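# The Yellow Shirt Comes Out Again
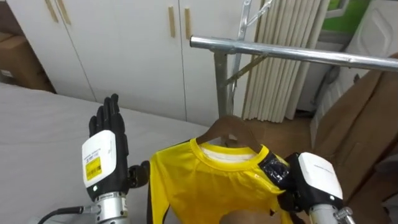 *Bright yellow, long sleeves, wooden hanger: spring on the rail at Skellstead.*

Every April I fall in love with hanging things up. The heavy coats go into bags, the rail suddenly has room on it, and the colors come back! A yellow like that one can carry a whole closet, wrinkles and all.

Leokadia Kozłowski has run the clothing library at Skellstead for 7 years, and she could talk about hangers until the lights go off (I would happily stay and listen). There are around 500 pieces in the collection, and members borrowed 193 of them last September alone, mostly knits and long sleeves.

"People spend good money on a shirt and then hang it on bent wire," she told me. "Look at the shoulders a month later. You get little horns."

Her own rule is a curved wooden hanger for anything with a round neck. She slips it up from the hem so the ribbing never gets stretched, then settles one shoulder, then the other, and gives the sleeves a gentle tug. Slightly shiny fabrics she steams from the inside, on low, with the collar left alone until the end.

I went home and tried it on everything I own. It took all evening, and I had to buy more hangers, but my closet looks wonderful, and I found a green cardigan I'd given up on two winters ago.

The spring rail is open now, with 120 pieces out so far. Go early if you like yellow.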